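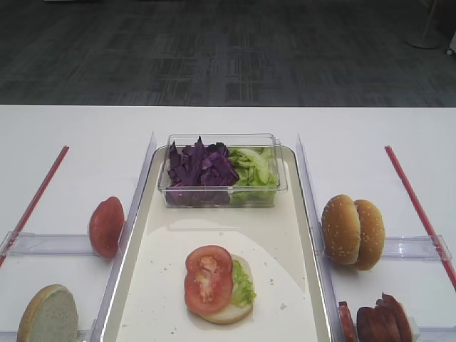
Fixed camera view: bottom bun, lettuce and tomato on the tray, with more ingredients behind the clear dividers.

Drikska Burger Assembly

Drikska is a set of teleoperated demonstrations for stacking food items. It was recorded at the Whitlock lab in October and is used to train and test the Prastamell policy.

Contents

The release has 902 episodes. Of these, 700 are for training and the rest are held out. Each episode has a fixed camera stream, a wrist camera stream, joint positions, gripper opening and a short text instruction such as "put the ham on the tomato."

Ingredients

Buns, sliced tomato, sliced ham, green lettuce and shredded purple cabbage. All of it is real food. Slices bend and tear, so two episodes with the same instruction can look quite different.
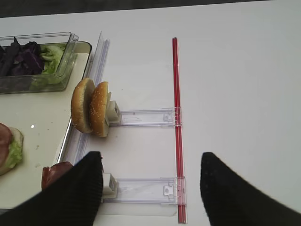

Wrist camera view, with the gripper fingers at the bottom and the bun halves standing by the upper white clip.

Results

We trained Prastamell on the training split and ran 40 trials per instruction. Scores are in results.csv. The policy does well on buns and tomato. Ham is the weakest item, mostly from picking up two slices at once. Dropping the wrist stream hurts every item, and ham the most.

Known issues

Episodes 5 and 40 have short gaps in the wrist stream. Loose lettuce is not labeled as a separate object. Clear plastic parts are often missed by depth estimators, so we do not ship depth.

Loading

Use the Prondex reader, version 5 or later. Older versions swap the two camera streams.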